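Linevdale Gripper Comparison

28th October
By Cadi Parri

The Linevdale gripper comparison is a series of bench trials in which two-armed tabletop robots are given the same handling tasks with different grippers, cameras and controllers. It is run from a workshop in Melonville and was started by Máté Sipos, a mechanical designer, together with the programmer Xiaoqing Fan. The trials are known mainly for their use of ordinary household and hobby objects in place of machined test pieces, and for the plain written reports which are published after each round.

Background

Before the comparison began, Sipos had built small arms for teaching laboratories. He often received the question which gripper a customer should buy, and he found it hard to answer. The makers gave figures for closing force and opening width, but these were measured in different ways. A gripper that looked strong on paper could drop a spoon, and a weaker one could hold it well.

Fan proposed that the grippers should be judged on full tasks carried out from start to finish. In her view, closing force was only one part of the matter. The shape of the fingertips, the delay in the controller and the place of the camera all had an effect, and the effects could not be separated by a test of force alone. The first round was held in June with two gripper designs, called the Kasprzak and the Sernberg after the workshops that made them.

Test cell

All trials are done in the same type of enclosure, which the reports call the cell. It has plain walls at the back and sides, aluminum posts at the rear corners and an aluminum rail along the front, where the bases of both arms are fixed. The arms stand at the left and right and reach inward over a shared work surface. Neither arm is treated as the main one, and an operator or a program may use either of them first.

The walls are kept in one pale colour so that objects stand out from them in the camera picture. The floor is treated differently. In the first weeks it was bare, and Fan noticed that programs which worked well on the bare floor became unreliable as soon as a cloth or a mat was put down. Since then a patterned mat has been used in most rounds. It makes the work of the vision software harder, but the organizers consider it closer to a real table. 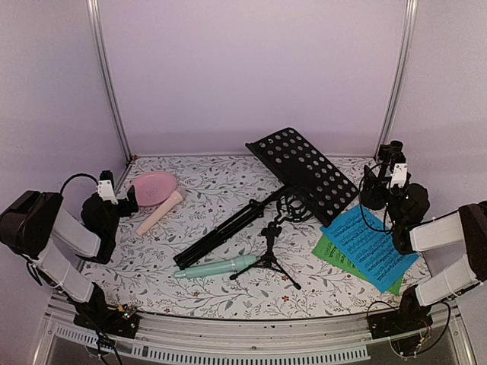
Objects are chosen in groups that belong together in daily life, such as things from a kitchen drawer, a sewing box or a music room. Sipos has written that a group of this kind gives a better spread of shapes than a group made on purpose, for the reason that people do not choose their belongings to be easy for robots. Each group must contain at least one flat object, one long object and one object with open parts through which a finger can pass by mistake.

The positions are not marked on the mat. The person who prepares the cell puts the objects down by hand, and only the general layout is kept between runs. This was a point of some discussion in the beginning. Thibault Cordier, who joined the group to look after the measuring methods, wanted printed outlines so that every gripper would meet the same arrangement. The final rule was a compromise: the layout is free within each run, but both grippers have to be tried on it before anything is changed.

Grippers

The Kasprzak gripper has two short, stiff fingers which close in parallel. It is simple to calibrate and the fingers can be replaced in a few minutes. Its weak point is the edge of the fingertip, which is rather thick and does not slide easily under a thing that lies flat.

The Sernberg gripper has longer fingers with a soft inner face. It is more forgiving if the arm arrives a little beside the planned point. On the other hand, the soft face wears down, and after much use it takes up dust from the mat and loses its hold on smooth plastic. The reports advise cleaning it between sessions and not during them, as a freshly cleaned face behaves differently for the first grasps.

Both designs are tried on the same arms with the same bracket. Baoshan Wan, who maintains the arms, keeps the motor settings locked during a round. If a motor must be exchanged, the round is started again from the beginning. This has happened twice and was not popular, but the group did not change the rule.

Cameras

Each cell uses a fixed camera which sees the full surface, and smaller cameras carried at the wrists of the arms. The fixed camera gives the position of the objects in a general way, and the wrist cameras are used for the last part of the approach. Several rounds were made to find out how much each of them contributes.

When the wrist cameras were switched off, the results for large objects stayed almost the same, while those for thin and flat objects became clearly worse. When the fixed camera was switched off, the arms still could grasp what was directly under them, but they lost much time in searching. The group concluded that the wrist camera was more important for the quality of the grasp and the fixed camera for the order of work.

Cable handling has its own short chapter in the reports. A camera cable must be long enough to let the wrist turn, and a long cable tends to come between the lens and the object. Wan tried clips, springs and a flat ribbon – none of them was fully satisfying. The present advice is to lead the cable in a loop above the arm and to check it before every run.

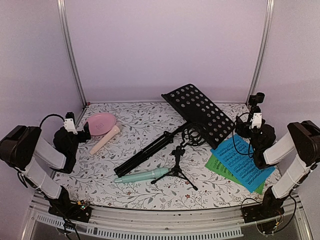 The music room group is considered the most difficult of the groups used so far. It was suggested by Cordier, who plays the clarinet, and it has been kept in the programme because it separates the two grippers better than any other group. The usual task is to clear the mat by moving the objects one after another to a place named by the operator. The folded music stand, with its desk plate full of round holes tilted up at the back and its legs and shaft stretched toward the front, takes up the middle of the surface and limits how the arms can cross. A small microphone stand with three thin legs stands in front of the desk plate, and an arm that comes in too low may push it over. The light pink microphone lies partly over the front edge of the round dish, so that the program must decide which of the two to lift first. The two sheets of music, one blue and one green, lie one upon the other, and this is a known trouble for stiff fingers.

Controllers

Three kinds of control have been compared. In the first, a person guides the arms directly by moving a second pair of smaller arms. In the second, the movements are planned by a program from the camera pictures. In the third, a learned controller is used, which was prepared from runs that had been guided by a person. For this purpose 582 guided runs were stored, and 16 of them were later removed when Fan found that the clocks of the cameras had not been in step.

Guided control gave the best results with both grippers, but it depended much on the operator. Persons who were used to the stiff Kasprzak fingers needed some time before they trusted the soft ones, and many of them pressed too hard. The planned movements were the slowest, and they were also the easiest to understand after a failure, as the program keeps a record of each decision. The learned controller was quick and smooth with handles and other round bodies. With paper it often closed the fingers above the sheet and continued as if it held something.

Results

The organizers do not give a single score, and the reports warn readers against making one. In general the Kasprzak gripper has done better with rigid and heavy objects, above all where the grasp must not turn in the hand. The Sernberg gripper has done better with light, curved and thin ones. For the lifting of one sheet from another, neither of them is recommended without a changed fingertip. Sipos has drawn a thin steel nail for the Kasprzak finger, and it is expected in a later round.

A less expected result concerned the use of both arms. Long objects were thought to need two grippers at the same time, but the operators mostly preferred to drag them by one end with a single arm. This was allowed by the rules as they stood. Cordier asked for a separate category for dragging, and since the second series it is noted in the reports as a distinct way of moving an object.

Criticism

The comparison has been criticized for the free placing of objects, which makes it difficult to repeat a run in another laboratory. Some readers also objected that Sipos sells arms himself, although he has no part in either of the gripper workshops. The reports now state this on the first page.

Another complaint is that the lighting of the cell is too even. Fan has agreed with this in part and has begun trials with a lamp at one side, in which shadows fall across the mat. The first notes from these trials say that the planned controller suffers the most from the change, and that the wrist cameras need a new exposure setting for each position of the lamp.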